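Grultden Evening Class: Housekeeping for Shared Buildings
Handout for session 7, sorting and clearing up bottles
Notes by Consuelo Orozco

Hello again! I've typed these up from what I said last time, plus a couple of things I forgot because the kettle started whistling. Bring the handout with you, we'll be using it while we work.

We finished cans and cartons before the break, so this week it's plastic drink bottles. I know, I know, you've all thrown a bottle away before. But if you've ever walked into a meeting room after a long lunch and found bottles under the chairs, behind the blinds and (my favorite) inside a potted fern, you'll know it takes longer than you'd think.

First, look before you pick anything up. Walk the room once with your hands behind your back. Dayana Cuevas laughed at me for that one, then tried it at the Ustholm building and found a whole row of bottles on a window ledge she'd walked past all month.

Second, put your bucket where the mess is. I see people set it by the door and then trot back and forth with one bottle at a time. Put it down next to the biggest cluster, clear that, then move on. A bucket with a wide mouth is worth having. If the mouth is narrow you end up poking bottles in one by one and they spring back out at you.

Bottles lying on their sides roll, so I start with the ones nearest the edge of a table and work inward. Pick each one up around the body. If you grab a bottle by the cap and the cap's only resting there, you'll have orange soda in your shoe. Ask me how I know.

Now, leftovers. Anything with liquid in it gets set aside until you've done the empties, and then you take the full ones to the sink together. Don't pour drinks into plants, please. Rinse, shake, and let them drip upside down in the rack while you wipe the tables.

Caps on or caps off? Our hauler in this district wants them on, screwed down, after rinsing. Your own town may want something different, so check the sheet on the wall where you work. Labels stay on. I used to peel them all and it was a terrible waste of an evening!

We kept a tally at Ustholm in August and got to 545 bottles for the month, 194 of them from the one big room on the second floor. I put that on the board because Evaristo Nava asked whether a bigger bucket would pay for itself. For that room, I think so. For the little offices, a small one is easier on your back and fits under the cart shelf.

For practice, set out a mixed lot with different sizes and labels and at least one drink still in there. Put the bucket at the back of the table, and go at your own pace. I'm not timing anybody.

Bottles and an orange bucket on a white tabletop:
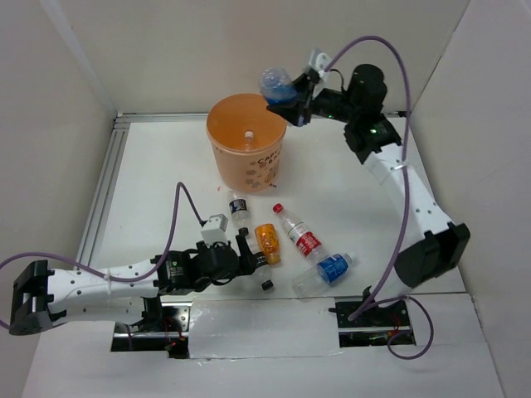
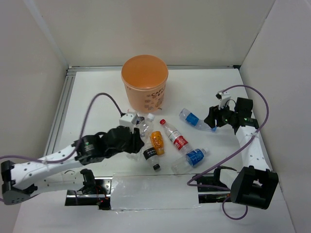
What do I do with a bottle that has been crushed flat?
Put it in with the others, as long as it's been emptied. You don't need to push it back into shape. If the cap is still on and there's liquid trapped inside, open it over the sink, drain it, and screw the cap back on before it goes in the bucket.

Next session is glass, so wear closed shoes and bring the thick gloves. Guadalupe Gallegos has 3 spare pairs if you've lost yours.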